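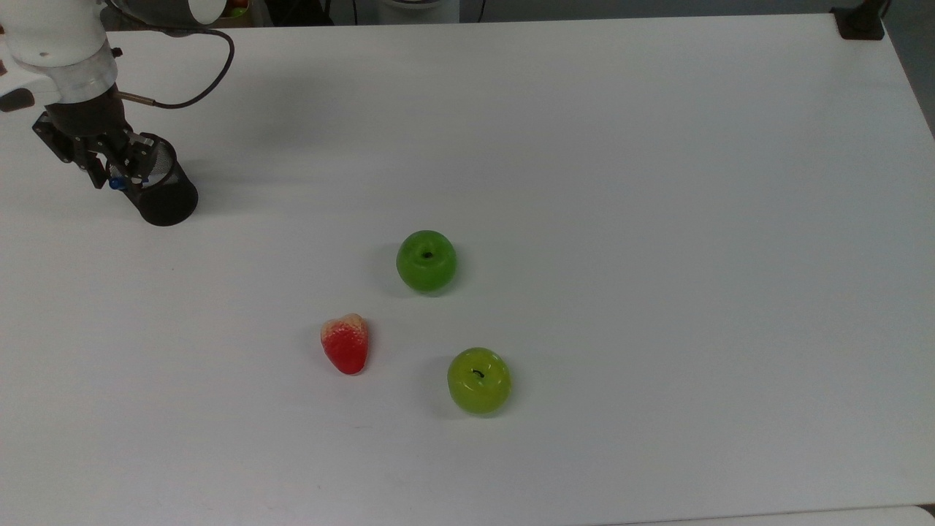
Words and photos by Dana Whitlow

I got to Figueroa at 4 on a Saturday with a box of donuts and no idea what I was walking into. My neighbor's kid had told me the robotics club was "mostly fruit right now," and I figured I'd misheard. I hadn't! There was an apple on the table when I came through the door, and another apple, and a strawberry, and a bunch of teenagers arguing about a pen cup.

The club calls its project Grukia. I asked four different people what it means and got a shrug, a long story about a spelling mistake, another shrug, and a request for a donut. What Grukia does is easier to explain. The students are teaching a robot arm to clear and set a desk, which so far means a mesh pen cup, a marker with a blue cap and some fake fruit. They want the arm to handle the cup and the marker and leave the fruit alone. In April they'll take it to Ekex, the regional student meet over in Jostesport, where the judges get to rearrange everything on the table right before your run. (Cruel, I thought. The kids seem to love it.)

If you're picturing battling robots and sparks, so was I. An afternoon with this club is a lot more like sitting in on band practice. Somebody sets the table, somebody runs the arm, somebody sits at the keyboard, and then they all groan or cheer and do it again. There's a notebook where every run gets a line, and whoever is on notebook duty has to write it in pen, no erasing. I flipped back a few pages and found "cup fine, marker NOT fine" underlined so hard it tore the paper.

The cup has been their headache all semester. Mesh is see-through, and the cameras don't love see-through. A marker leaning in a cup is its own kind of trouble, too, as it can end up pointing any which way and it rolls around the rim when you bump it. One of the juniors gave me a very serious talk on this, complete with hand gestures, and I now have opinions about pen cups that I did not have before. 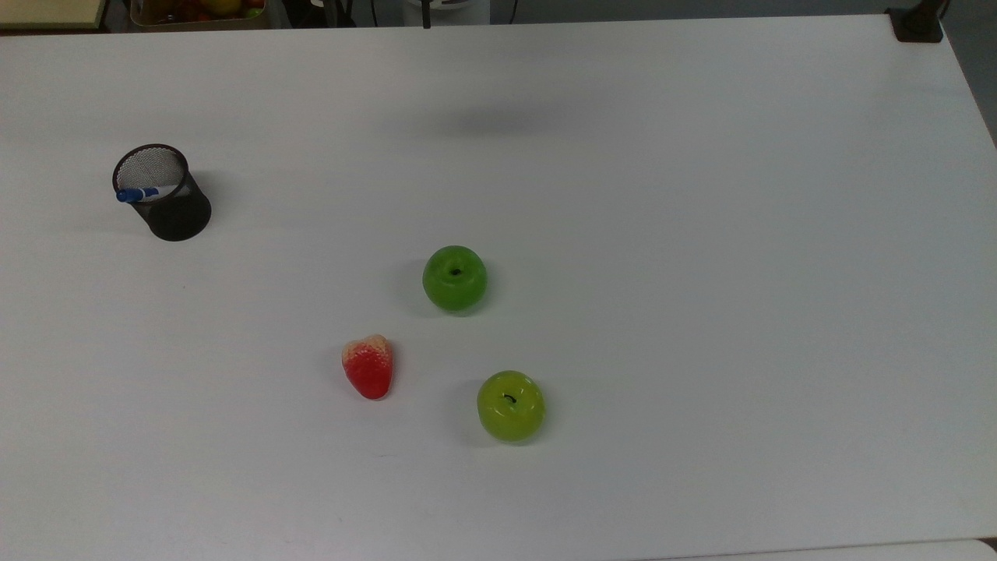 Dana Whitlow

So why the fruit? I asked that early and got teased for it the rest of the day. The fruit is there to be in the way. An arm that can reach for a marker on a bare table is one thing, and the club got that far back in the fall. Put something shiny and green nearby and it has more to sort out. The two apples aren't quite the same green, and there was a real debate over whether that made the setup harder or just prettier. A freshman with strong feelings wanted the strawberry moved a few inches toward the cup. She was outvoted, and she wrote that in the notebook as well.

I'll admit I zoned out during the part about calibration. It took 40 minutes, start to finish, and I ate a donut and watched two sophomores do homework on the floor. The club's adviser, who teaches chemistry during the week and learned all of this one step ahead of the students, told me this is where they lose people. Kids sign up hoping to drive a robot and find out that a lot of the job is waiting, checking, writing a number down and checking again. The ones who stay are the ones who get stubborn about it.

And boy, are they stubborn. Their plan is to have over 40 clean runs in the notebook before they pack up for Jostesport, and a run doesn't count as clean if the arm so much as brushes an apple. I asked who decides on the close calls. Everybody pointed at a different person.

What got me was how quiet the room goes when the arm starts down toward the cup. These are loud kids! They'd been singing the same half of a song since I arrived. But the arm swings over and they all lean in with their hands behind their backs, a house rule after somebody once bumped the table mid-run, and for a few seconds the only sound is the motors.
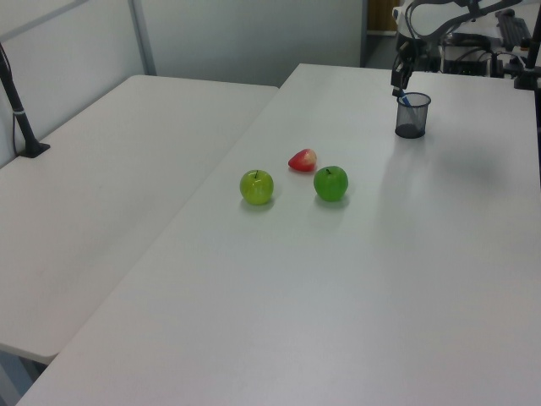 I caught myself holding my breath right along with them, and I don't even like robots that much. My vacuum scares me.

Later on, while the extension cords were getting coiled, I asked what they'd work on after Ekex. One camp wants real dishes. Another wants to keep the marker and have the arm write the club's name with it, maybe on a poster, maybe on the adviser's whiteboard while she's out. The freshman still wants the strawberry moved. They meet Saturday afternoons through the end of the school year, and if you're local and want to sit in, they're happy to have you. Bring donuts, and get more of the maple ones than you think you need.

Contact the editors | Subscriptions | © All rights reserved | Back to top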